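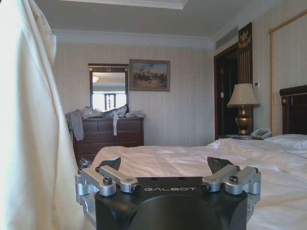
The wrist camera's view of a bedroom, with the gripper in front and the bed behind it.

Robot learns which room views to trust, Stinia group reports

Sandberg

A robot that has to work in a room full of furniture can save much of its effort if it first decides which parts of its own view are worth believing, according to a report published in August by the robotics group at the Stinia institute.

The method, named Sirnetti, was tested in furnished rooms in Sandberg and Plesow. It uses only the small camera at the wrist of the robot, close to the fingers. There is no second camera on the ceiling or on the robot's body, and no map of the room is given before the work starts.

A wrist camera is cheap and sees well what the fingers are going to touch. But it has a known weakness. When the arm moves, the whole view moves with it, and things which are near the lens can hide a large part of the room. A curtain, a bed cover or the gripper itself may fill a third of the view or more. Programs which treat every part of this view as equally useful are often led to a wrong guess about where the furniture stands.

Bedrooms were chosen for the study because they are difficult in exactly this way. They have a lot of soft cloth, which does not keep its shape, and they have mirrors. A mirror shows a window or a lamp in a place where there is no window and no lamp, and the robot must not plan a path towards it. Pictures on the wall give a similar problem, as they can show a landscape with a far horizon on a surface which is quite flat.

"We wanted the robot to be careful in the same way a guest is careful when he walks into a dark room," the group writes in the report. "He does not need to know everything. He needs to know what he can lean on."

Sirnetti works in two steps. In the first step, the program divides the camera view into small areas and gives a mark to each one. The mark is high when the area is likely to look the same after the arm has moved a little, and low when it is likely to change. The edge of a door or the corner of a chest of drawers gets a high mark. A fold in a duvet gets a low one. A reflection is also marked low, but for another reason: it moves at a different speed from the wall around it.

In the second step, the robot uses only the areas with high marks to work out its own position. The soft areas are not thrown away. They are kept in a separate list, and the program comes back to them when the task needs them, for example when the robot is asked to reach for a pillow or to move a curtain to the side.

The program was trained with 3,276 short recordings, all of them made with the gripper in view. Earlier methods from the same group cut the gripper out of the picture before training. This time it was left in, and the report says that this was one of the most useful decisions of the project. The position of the gripper in the view does not change much, so the program can use it as a fixed point and compare everything else with it.

For the test, the robot had to find and approach a named object in a room which it had not seen during training. The objects were ordinary ones, such as a lamp, a telephone, a pillow or a drawer. There were 80 trials in all, divided between the two towns. The robot with Sirnetti came close enough to the object to begin a grasp in most of them. In 6 trials it stopped before it reached the object, and in 7 it went to the wrong thing.

Most of the wrong choices happened in rooms with a large mirror opposite the window. The group says that the light was strong at these times and that the difference in speed between the reflection and the wall was too small for the program to notice. A slower movement of the arm at the start helped in later tries, but these were made after the main test and are not counted in the result.

The trials where the robot stopped had a different cause. In these cases nearly all of the view was covered by cloth, and no area got a high mark. The program is written so that it waits and asks for a new starting position when this happens. The authors say they prefer this to a robot which continues without knowing where it is, although they admit that in daily use a person would soon lose patience with it.

The same test was also done with the group's earlier method. That program was faster at the start, as it did not spend time on giving marks, but it lost its position more often when the arm passed near a bed or a curtain. On plain walls and in almost empty rooms there was little difference between the two, and the report says openly that Sirnetti brings no advantage there.

The whole first step takes about six seconds on the computer which was used in the test. This is too long for a robot that works beside people, and to make it shorter is the next aim of the group. One idea is to keep the marks from one moment to the next and to correct only those areas where something has changed.

The report also names some limits. All rooms were tidy enough for the robot to stand near the bed, and no people were walking through them during the trials. The rooms were tested in daylight or with the ceiling light on, and the group has no results for rooms which are lit by a bedside lamp only. Glass doors were not included.

Part of the recordings will be given to other research groups on request. The rest cannot be shared for the moment, as the owners of some rooms in Plesow agreed to the tests only for use inside the project.

A second round of trials is planned in Sandberg, this time with kitchens and bathrooms – places with less cloth, but with many more shiny surfaces. The group expects that the marks for reflections will have to be trained again before this work can begin.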